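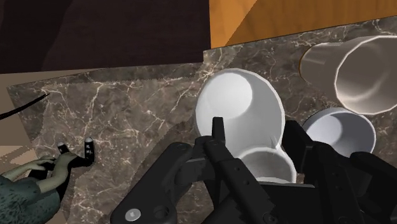
Figura 1. Chávena branca tombada sobre a bancada, com uma pequena taça branca à direita, em parte encoberta (cena gerada por computador).

3.2 Recolha dos diários domésticos

Gostaríamos de nos deter um pouco mais neste ponto, que nos parece ter sido tratado com alguma pressa na literatura sobre constipações e gripe em meio familiar. Convidámos 697 agregados de Hasthorpe e Bovthorpe a manter, desde setembro, um diário simples de sintomas, preenchido à noite por um adulto da casa. Responderam com regularidade 426, e a todos estamos sinceramente gratos - sabemos bem o que custa pegar numa caneta com uma criança febril ao colo.

O diário pedia apenas a presença de tosse, febre ou dores de garganta, e a indicação de quem tinha ficado em casa nesse dia. Seguimos a escala de Kostiuk, com uma pequena adaptação para os menores de cinco anos, cujas queixas chegam quase sempre pela voz dos pais. Em 84 agregados houve falhas superiores a uma semana; mantivemo-los na análise descritiva, mas retirámo-los do cálculo do intervalo entre o primeiro e o segundo caso.

Em Traremgate, onde decorreu o ensaio prévio com 30 famílias, as entradas de fim de semana eram mais curtas e vinham por vezes escritas de memória na segunda-feira. Tivemos isso em conta na ponderação descrita na secção 3.3.

Imprimir | Enviar por e-mail
Contacto | © 2022 Todos os direitos reservados | Voltar ao topo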